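Search this site

Type and hit enter

The Course That Promised a Side Income by December

October 24, 2025

25 shares | 8 comments

Felista Gachanja has heard the pitch enough times that she can finish it for you. Learn at home. Set your own hours. Make back the fee in a few weeks. She taught evening bookkeeping for years before she started helping people read the contracts that come with online courses, and she has the tired patience of someone who has gone through the same small print over and over.

I came to her with questions about Skillby, which sells short courses in things like home tutoring, product reselling and resume writing. I wanted to know whether she thought it was a scam. She wouldn't say so.

"Scam is an easy word," she said. "They send you the videos. You log in, the lessons are there. If you ask whether people got what they paid for, you have to ask what they thought they were paying for."

What they thought they were paying for, in her experience, was work. The reselling course costs $800. The sales page talks about income in nearly every paragraph, and then a line near the bottom says results depend on the student. She printed the page and went over it with a yellow marker. By the end there was a lot of yellow.

"Look at the verbs," she said. "You could earn. You might replace your salary. Students have reported. Have reported to whom? I wrote and asked. I got back a link to the same page."

Skillby's site says 1,447 people have finished one of its courses. I asked if that number impressed her.

"Finished what, though? If you let the last video play to the end, you get a certificate. I did it while I was making soup."

She did take the course herself, paying for it with her own money, which she brought up twice. Her opinion of the lessons was better than I expected. The section on shipping costs was clear. The one on sales tax was short but correct. She said a decent library book would cover most of it, and then admitted she hadn't found one that did it as neatly.

So where is the harm? I pushed her on this, partly out of my own doubts. Grown people buy things that disappoint them all the time. Gyms count on it.

"A gym doesn't lend you the money," she said.

Students who can't pay up front are offered a plan through a lender called Tolluveo. The first payment is small. There is also a $300 fee for leaving early, and Gachanja says it's the clause people miss most often. She missed it on her own first reading, she told me, and she reads these things for a living.

I was less sure than she was that the fee was hidden. It's on the second page, in the same size type as everything else. When I said so, she shrugged.

"It's on the second page of something they send you after you've said yes on the phone. You tell me."

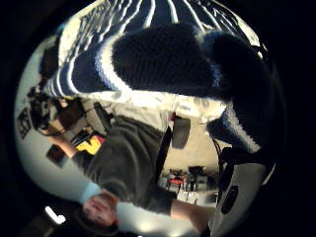 The phone call matters a lot to her. She thinks most of the selling happens there, before any paper shows up, and that written complaints go nowhere when the promises were all spoken. Her advice is to ask the person on the phone to put each claim in an email while you wait. In her telling, the call usually ends pretty quickly after that.

She is no kinder to the competition. Odera, which runs a similar set of courses, charges less and doesn't offer loans, and she still wouldn't send a friend there. "Cheaper and vaguer," was all she would say. As for Jodus, the review site where both companies score very well, she pointed out that it gets paid when a reader clicks through and signs up. The notice saying so is there if you scroll far enough.

I asked what she would tell someone who had the money, had read everything and wanted to go ahead anyway.

"Then go ahead. I'm not your mother. But call it a class. Don't quit anything, and don't tell your husband it's a job."

She has been asked to write her own course on reading contracts. She turned it down the first time. The second time she asked what it would cost students and whether there would be a payment plan, and she is still waiting to hear back.

Before I left I asked if she had canceled her own account. She hadn't. There was a lesson on returns she wanted to watch again.

Leave a comment (8)

Related
Is a Certificate Worth Printing?
Reading a Payment Plan Line by Line
What Review Sites Get Paid For
Selling Used Books From Home: One Reader's Numbers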